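Features > Mind & Behavior > Interviews

Wanting Shao has spent a good part of her career trying to talk people out of believing test results. She teaches a course on personality testing at Skotenthorpe College, and she begins it by giving every student the same profile and asking how well it fits.

"They love it," she said. "They tell me it's uncanny. Then they look at the next desk over."

The trick is an old one in psychology classes and I knew it was coming, but I had come to ask her about something newer. The Pikano is a workplace personality questionnaire with 60 items, sold to employers by a company called Vollmont. It takes most people less than 45 minutes and sorts them into one of 6 types. My own employer made me take it in July. I was a "Harbor." I still don't know what I am supposed to do about it.

Shao has read the manual, which she says puts her ahead of most of the people buying it. Her first complaint is with the types themselves. Traits such as outgoingness tend to run along a scale, with most people bunched toward the middle. Cut the scale in half and two people with nearly the same score get different labels.

"You answer one item differently because you slept badly, and now you're a different kind of person," she said. "That should bother somebody."

Her second complaint is the retest figures. The manual reports them for a group who took the questionnaire again after 3 days. I asked if that was too short.

"People remember what they put. I'd want to see months. I asked for months and I got a brochure."

I put some of this to Bilal Harb, who ran staff training at Hanrahan, a freight office, and used the Pikano there until he left. He was less bothered than I expected. "I never thought it was science," he said. "It got people talking who didn't talk. If you'd handed them a deck of cards it might have done the same." I asked whether anyone had been passed over for a job because of their type. He thought about it for a while. "Not on paper," he said.

Shao was not charmed by that answer when I repeated it to her. A conversation starter is fine, she said, but a conversation starter doesn't go in a personnel file, and she would like to know how many of these do. She doubts the companies selling them keep track.

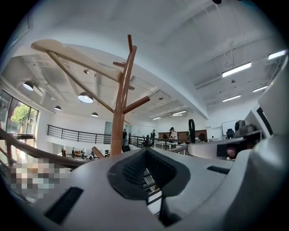

What should a person do if they are told to take one of these tests at work?

"Ask what it's for and who gets to see it," Shao said. "Get that in writing if you can. Then answer it plainly and don't lose sleep over the result."

She does not think all personality testing is worthless, and she got a little short with me when I suggested it. Some questionnaires measure a few broad traits fairly well, she said, and their authors publish the dull parts along with the good ones. I asked if those ever get used in offices. Sometimes, she said, but they don't come with a nice name for you at the end, and people feel cheated.

I told her I was a Harbor. She asked what the other five were, and I could only remember two.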